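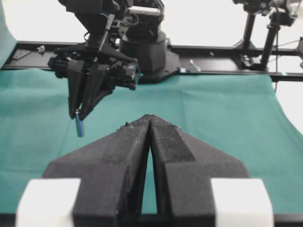
Closed gap on printed fingers, two-arm cell: shim, re-zero or reprint?

Bench Cells > Setup and Maintenance
Thread started Jun 1, 2022

shimstock
Two-arm cell, parallel grippers, printed black fingers, wrist camera on each arm. Work surface is green cloth over a white table top. Parts are cylindrical batteries, picked by one arm and handed to the other. Servos are on Jurnov driver boards, frame and rail are Bodar.

When I command full close on the near arm, the finger tips stop short of each other. I can see a strip of cloth between them in the wrist view. The other arm grips a battery upright and holds it without complaint, so I have left that one alone.

Closed position was zeroed in January with the old fingers. The new fingers are the same model file, printed on a different machine. The log shows commanded position 2000 at close and the servo reporting 39 counts short of it. No overload flag.

Options as I see them:
1. Re-zero the closed position with the new fingers on.
2. Shim the finger mounts inward.
3. Reprint.

I would prefer to do the least work that survives a finger change.

rack_and_pinion
Before any of that, clean them. There is lint on the finger faces and crumbs on the top edge of the left tip. If it is on the outside it is on the inside. Fiber packed into the slide at the root of the finger will stop the carriage early, and you get a position error with no overload if your current limit is low.

Procedure we use:
Torque off at the wrist.
Open the fingers by hand to the stop.
Dry brush along the slide, both directions. No compressed air, it pushes fiber into the rack.
Isopropyl on a swab for the tips and inner faces.
Close by hand and feel for a soft stop. A hard stop is plastic on plastic. A soft stop is dirt.
Torque on, close, read position.

shimstock
Limit is at 100 on the Jurnov scale, same on both arms. I will brush it and report.

deadband
I disagree that dirt is the likely cause. The servo has a deadband and a proportional-only position loop out of the box. Against a light load it will park short of the target and sit there. Command past the closed position and see if the number moves. If it does, nothing is blocking the slide and no brush will help.

rack_and_pinion
Commanding past closed on printed fingers is how you bend the tips. Once they have taken a set they meet at the points and gap further back. Then you have a new problem that looks like a zero error.

deadband
At a limit of 100 on that driver you are not bending anything with flanks that thick. They are wedges. The tips taper, the bodies do not flex to speak of. We run past-closed targets on two Meléndez grippers all day.

rack_and_pinion
Meléndez fingers are machined. His are printed.

toolcrib
Question for the OP. Does it matter? A battery is a lot wider than the gap. If the thinnest thing you pick is a cell, full close never occurs in the task and the error only shows up when the gripper is empty.

shimstock
It matters in two places. The handover check uses "fingers fully closed" to decide that the receiving arm missed. With the gap as it is, an empty gripper reports a width inside the tolerance I had set for a thin part. Also I want both arms to report the same number for the same opening, or the recorded data needs a per-arm offset.

toolcrib
Understood. Then put the offset in the config per finger set and not per arm. Write the set number on the back of each finger in paint pen. We did this at Dostolitz after mixing up left and right fingers during a swap. The mirror error is hard to see once they are mounted.

shimstock
Results.

Brushed per the list above. A fair amount of green fiber came out of the slide. Error at close went down but not to zero. By hand it is now a hard stop, and the stop is at the root of the fingers, before the tips touch. So the remaining gap is geometry. I took the fingers off and there is a raised first layer on the mounting face of both. The print was squashed onto the plate and the edge flared.

Did not try the past-closed target.

deadband
Elephant's foot. Scrape the flare with a knife, refit, re-zero. No shim. I will concede the lint was part of it.

rack_and_pinion
Agreed on the scrape. I would still change the cloth. That fabric sheds and it is going to keep ending up in the slide. A woven mat of the same color would not need a lighting change.

shimstock
The cloth stays for now, the existing recordings use it. I will add the brush step to the weekly sheet, along with pulling the wrinkles out on the right side, where the edge creeps and shows white.

toolcrib
Clamp the cloth along the rail side and it will creep less. Do the tension before the brushing, it throws fiber.

shimstock
Flare scraped, fingers refitted, screws snugged in alternation with the gripper closed so the tips self-align. Re-zeroed at the hard stop and backed off by the deadband. Handover check now separates empty from thin part on the near arm. The far arm still has its January zero and gets the same treatment at the next finger swap.

deadband
Log the backed-off value somewhere other than the servo. A factory reset on those boards wipes it.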